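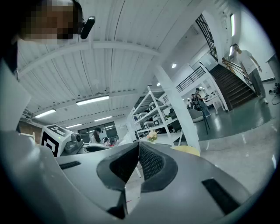 Thursday, November

Crenshaw commentary on Jeremiah, back in the press after lunch. Text block had been under boards since Monday and the spine is flat enough to work on. Eight gatherings were off the cords when it came to us. Seven are resewn. The eighth has a split down the inner fold and needs guarding before it can take thread, so that is tomorrow morning's job.

Checked the order of the leaves against the catchwords before going any further. Somebody rebound this once already and put two gatherings in the wrong way round, so that the purchase of the field at Anathoth (chapter 32) came before the yoke chapters. The page numbers hide it, having been added in pencil after the mistake. I have left the pencil alone and put a slip in the folder with the correct order. Whoever does the catalog entry should go by signatures and ignore the pencil.

One plate is missing, the one facing the opening of Lamentations. There is a stub and a faint offset on the facing page. The offset shows a seated figure and part of a wall, not enough to say which engraving it was. The Vendell copy is the same printing and should have the plate. I wrote to ask for a scan and have heard nothing yet.

Paste: wheat starch, cooked this morning, sieved twice. Too thick on the first guard, so I let it down with water and it went on fine after that. Label on the jar says Thursday. Throw it out if it smells.

Tissue: the Nikeck medium is nearly gone. There are 3 sheets left and the short end of another. The light weight is no good for folds this heavy, I tried it on a scrap and it tore at the second bend. Order more medium before the psalters are started.

Margins. There are notes in brown ink from chapter 31 on, all in one hand, mostly cross references to Hebrews 8 where the new covenant passage is quoted. Tested the ink with a damp swab at a corner and it moved a little. So no washing, dry cleaning only on those leaves. I went over the first few with the soft sponge and the surface dirt came away well enough. Do not use the block eraser near the writing.

Boards are original, I think, or at least older than the spine leather. The lower one has an old worm track that stops short of the joint. No fresh dust under it. Bagged it anyway and put it on the quarantine shelf until the text block is ready.

Jilau called at 4 about the box. They can do the drop-back in gray or dark green cloth and need the final thickness, which I can't give them until the spine is lined. Told them next week.

Still to do:
guard and sew last gathering
line spine, first lining only
measure for box
chase Vendell for the plate
tissue order

Left the press at half pressure overnight, blotters changed at 5.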